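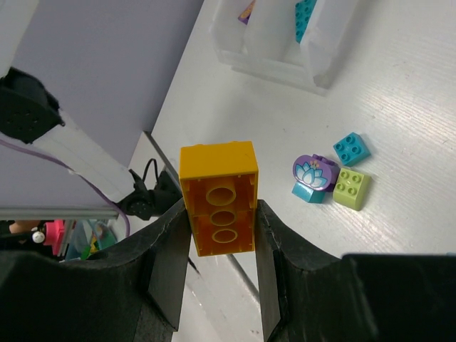

Uthai Yimyam was asked how many times a person must show a machine the same small task before it can manage alone, and replied that the question is put the wrong way round. What matters, Yimyam said, is how different the showings are from one another.

That view has shaped the work at Silstead, where the Emum program is gathering examples of two-armed handling for a learning system named Luangrath. The material is toy building bricks. They are cheap, they come in plain colours, and a brick that is gripped badly will show it at once when it meets another.

Each example is a complete attempt, recorded from start to finish by cameras at the wrists and a further camera over the table. An operator guides both arms through the task, and the joint positions are stored alongside the pictures. The program has set itself a target of 1000 accepted examples, of which the first 200 are reserved for testing and will never be used in training. 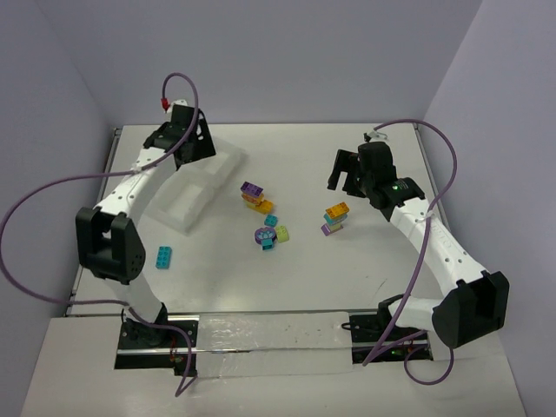 Two arms share one table at Silstead, with a three-brick tower at right.

Acceptance is stricter than visitors tend to expect. In April the reviewers set aside 113 attempts, most of them for long pauses in which the operator was deciding what to do next. A learning system will copy hesitation as faithfully as it copies skill. Fumbles that are put right are kept - the program considers them among its most useful records.

Operators change places every 2 hours, and the bricks are laid out afresh between attempts. The accepted examples are then passed to Clultura, which labels each grasp and release by hand. Saturday sessions are kept for new operators, whose habits have not yet settled.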